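Hiten, posting from the floor again
Hand-guided picking, week two. Thread.

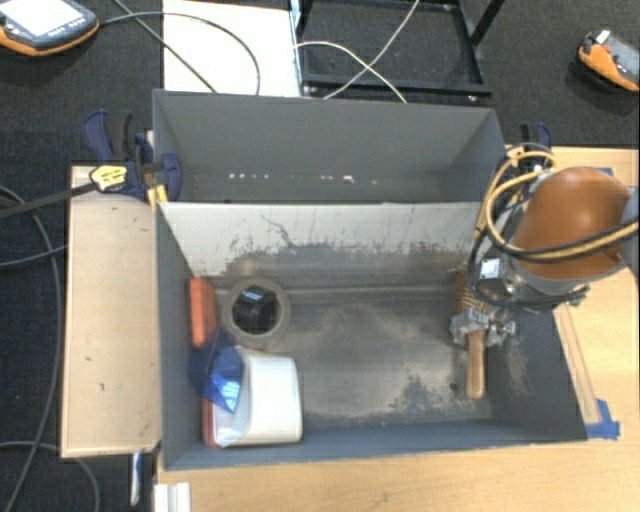 No. 419 · page 5 of 5

1/ The Limby people say you can teach an arm a new item in one sitting. You take it by hand, show it the grab, done. I have my doubts.

2/ Today's lesson is a brush. Gripper across the middle, where the head meets the handle. Fine. A person picked that spot. The arm didn't.

3/ We logged 400 demos at the Alvarado site in October. Nearly 300 were usable. The rest were us fumbling the pendant.

4/ Then there's the other end of the bin. Tape roll lying flat, crinkly blue wrapper on top of a white container. Show me the demo that covers that wrapper every way it can fold.

5/ Nollau's answer is "more data." Sure. Who's holding the pendant for all that? Put those hours in the price and I'll listen.

6/ I'd still like to see the brush grab run on a different brush. Asked twice. Will post if I hear back.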